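租来的窄衣柜怎么用才顺手:从清空到换季,一个周末搞定

我搬进现在这间房子的时候,最发愁的就是衣柜。又高又窄,没有抽屉,只在下半截有一块小层板,关上门挺好看,打开门就是一个竖着的空筒。头两个月我把衣服一股脑往里塞,每天早上翻得满头汗。后来狠下心花了一个周末重新弄,效果好得让我逢人就想讲!下面把整个过程写出来,步骤不难,手笨的朋友也能照着做。

第一步:全部拿出来

真的是全部,袜子也算。铺在床上,按“这个月穿过”“今年穿过”“想不起来什么时候穿过”分三堆。第三堆先装袋,写上月份,放到床底。我写的是一月,到了夏天还没打开过的那袋,直接送去了小区的旧衣回收点。

清空之后先擦柜子。温水里滴一点洗洁精,抹布拧到不滴水,从上往下擦,再用干布过一遍,然后敞着门晾一个下午。急着挂衣服的话,潮气闷在里面,很容易有味道,这一步别省。 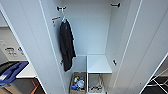
柜门敞开,里面挂着一件黑色长衣。

第二步:量尺寸,先画图再买东西

我吃过亏,看到收纳盒打折就下单,回来发现比柜子宽了一指,只好拿去装猫粮。所以请先量!内宽要量三处,上、中、下各一次,取最小的那个数。深度从背板量到门板内侧,别量到门框。高度从底板量到挂钩下沿,挂钩以上的空间另外记。

数字写在纸上,随手画个方框标出来。买盒子的时候,宽度比最小内宽再减去10毫米,抽拉起来才不卡手。我画的那张图现在还贴在冰箱上,每次逛家居店都拍一张带着走,特别管用。

第三步:决定挂什么、叠什么

窄柜最忌讳什么都挂。我的办法是:会皱的挂,会变形的叠。衬衫、连衣裙、外套上衣架;毛衣、针织开衫、厚卫衣一律叠,挂久了肩膀上会顶出两个小鼓包,看着特别没精神。T恤两可,常穿的挂一两件,其余卷起来竖着放进盒子里,一眼就能看到图案。

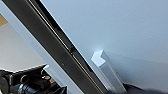 叠毛衣也有讲究。先把袖子交叉折到背后,再从下摆往上对折两次,折痕落在胸口以下,穿出去就不显眼。叠好以后领口朝外摆,深色在左、浅色在右,找起来飞快。我朋友Ansel Gallagher教我在每一摞底下垫一张硬纸板,抽的时候连板一起拿,上面的衣服纹丝不动,这招我用到现在!

第四步:把竖向空间用起来

层板不够怎么办?用悬挂式布格。先看清楚柜子里能承重的地方在哪儿,布格的挂带要挂在固定牢的挂点上。我买的是Pestutach的四层款,布料偏硬,放毛衣不会塌。最重的放最下面一层,牛仔裤就归它了;帽子、围巾轻,放最上面。

底部留给一个矮盒子,装包和不常用的皮带。盒子上面空出一掌高,长衣服的下摆才不会堆在盒盖上压出横褶。

如果挂衣的位置很少,可以用串联挂环:一只衣架挂在另一只衣架的脖子上,一串三件就够了。再多就太沉,而且下面那件拿的时候总会带着上面的一起晃。

第五步:关得上门才算数

收纳做得再漂亮,门关不严都是白忙一场。东西放好后先轻轻合一次门,感觉有阻力就停下,看是哪里顶着了。多半是衣架太宽或者盒子没推到底。厚外套可以斜着挂,袖子往里折一下,立刻薄一大截。

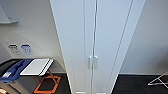
柜子里放樟脑丸好,还是放雪松木好?
我偏向雪松木,味道淡,也不会沾到贴身的衣服上,香味淡了拿细砂纸轻轻磨一下表面就又有了。樟脑丸更适合长期封存的羊毛制品,用的时候要包起来,别直接碰到衣服,家里有小孩或宠物就别用了。

第六步:换季只花一个晚上

弄好以后最爽的就是换季。我挑一个周二晚上,吃完饭放张唱片,把布格整个取下来,冬天的倒进收纳袋,夏天的填回去,一张唱片还没放完就收工了。以前可是要折腾一整天的!

换季时顺手做几件小事:
检查每件大衣的口袋,我翻出过50块钱,还有一张早就过期的电影票。
毛衣洗净、彻底晾干再装袋,穿过一次的也要洗。
收纳袋外面贴标签,写清楚里面是什么,别写“杂物”。
真空袋只用来装棉被和化纤衣物,羽绒服压久了不容易蓬回来,松松地折好放进布袋就行。

关于衣架,我多说两句

我特别建议把衣架换成同一种。厚薄一致,衣服就会排在同一个高度上,柜子马上清爽好多。普通塑料的够用了,轻薄、好擦,坏了也不心疼。滑溜溜的吊带裙可以在衣架两头各绕一圈橡皮筋,再也不会半夜掉下来。西装和厚大衣单独配宽肩的,这个钱值得花。

T恤上衣架的时候,请从下摆伸进去,别从领口硬撑,领子能多挺好几年。挂好后双手捏住两边肩线往外轻轻抻一下,再顺着衣身捋到底,第二天几乎不用熨。
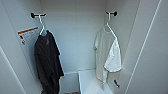 黑色挂钩,白色塑料衣架,上面是一件深色T恤。

日常维护

每天早上拿完衣服,把空衣架移到最外侧,晚上洗好的衣服直接上架,省得满屋子找。每个周末留几分钟,把歪掉的扶正,把叠乱的那一摞重新对齐。梅雨天在底部放一盒除湿剂,水满了及时换,别让它倒在包上(别问我怎么知道的)。

还有一个小习惯我特别喜欢:新买一件,就从柜子里挑一件出来送人或者回收。窄柜子装得下的东西就那么多,守住这个数,早上开门的心情真的很不一样。

下一篇打算写鞋子,门口那块小地方我已经琢磨好几个星期了。有窄玄关的朋友,欢迎把尺寸留在评论里,我一起画进图里试试!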